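Unit 6 handout - teaching by demonstration (hand-held + teleop)
read before lab, bring a printout, last term half the room didn't

## Where we are

Unit 5 was scripted motion. Waypoints, hand-tuned, fine for boxes. Falls apart with cloth. So now: a person does the task, we record it, the policy learns to copy. Two ways to get the recording:

- **Teleop.** You drive the arm from a leader device or a controller. Data is already in robot joint space. Slow, tiring.
- **Hand-held gripper.** No arm at all. You hold the tool, do the job, camera on the tool records. Much faster, go anywhere. But you have to recover the motion afterwards and check the arm could have done it.

Kinesthetic teaching (grabbing the arm and pushing it around) = third way, we did it in Unit 4, skip here.

## What gets recorded

Per time step, hand-held:

1. wide-angle image
2. tool pose (6 numbers, from visual tracking + IMU)
3. finger opening (1 number)

Teleop swaps 2 for measured joint angles, and adds the *commanded* angles. Keep both! Command and measured differ under load and the difference is about the only force info you get.

## Hand-held and cloth

Cloth is the main lab task. Why it's hard: no fixed shape, hides its own edges, and when you lift it it covers most of the lens. Then the tracker has very few fixed points to hold on to. The wide lens helps, there is nearly always a bit of ceiling or wall left at the side. Ceiling lights and vents are good features becuase they don't move. People walking past are bad ones.

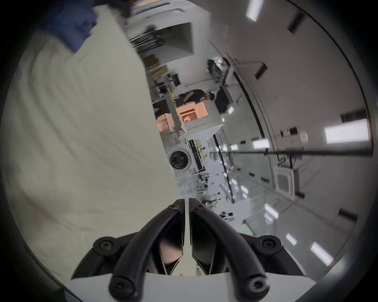 Blur is the other problem. Fast wrist turn = smeared frames, and the pose estimate drifts or jumps. Rule for lab: move at the speed you would want the robot to move. If you wouldn't let the arm swing that fast near your face, don't swing the tool that fast either.

Also keep your own fingers off the tips. Easy to cheat without noticing (thumb steadies the fabric, policy has no thumb). Reviewers should reject those.

## Numbers

Brenum set, the one you'll train on: 2,000 demos, all hand-held. Elanau set is teleop, 130 demos, same fold task. Compare them in the write-up but be fair, operators were different and so were the rooms.

Your group collects 50. Doesn't sound like a lot. It's a lot.

## Before each demo

- wipe lens
- open and close fingers fully once (calibrates the opening value)
- start with the tool still, count to two, go
- one task per recording, don't chain them
- drop it or fumble it: finish if you can recover, and tag it `recovery`. Don't delete. Recoveries are useful, the policy needs to see what to do after a miss

## Checking afterwards

Run the Dultska script on the whole folder. Flags:

`TRACK_LOST` - pose gap. Short gap OK, long gap throw out.
`REACH` - tool went somewhere the arm can't. Usually someone stretched or turned around.
`SPEED` - see above.
`GRIP_FLAT` - finger opening never changes. Ususally means you forgot the calibration.

Script doesn't know if the fold was any good. You have to watch them. Yes all of them, play at double speed.

## Terms (will be used without explaining from now on)

**Demonstration / episode** - one recording, start to finish. Same thing for us.
**Embodiment gap** - difference between the body that showed the task and the body that does it. Small for teleop, bigger for hand-held, huge for bare hands.
**Latency matching** - lining up camera, pose and fingers in time. Vieira notes section 3, read it, the lecture version was rushed.
**Covariate shift** - policy drifts into states no demo covered, then gets worse from there.

## Hand in

Folder of demos, script output, one page on which ones you rejected and why. One page. PDF not Word. Upload by noon, the server gets slow after that.

Next unit: action chunking, and why predicting one step at a time shakes.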